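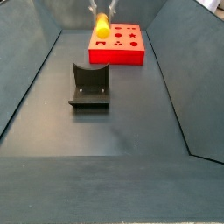

Work and machines

Since April we have an arm at our workplace in Gonduvstead, and we call it Stan. My job before was to place parts by hand, up to 40 in one hour. Now I prepare the trials for Stan. The red block with the shaped holes is a test we use before a new part comes: it must bring the yellow cylinder over the block and find the right hole.

I was afraid at first for my position. We are 18 persons in the hall and all of us kept our contract, but the work is different. My wrists hurt less. I also talk less with my colleagues, and this I miss. Maëlys Fleury, who stood next to me for years, is now at the other end, with the screens. We still take our coffee together at ten.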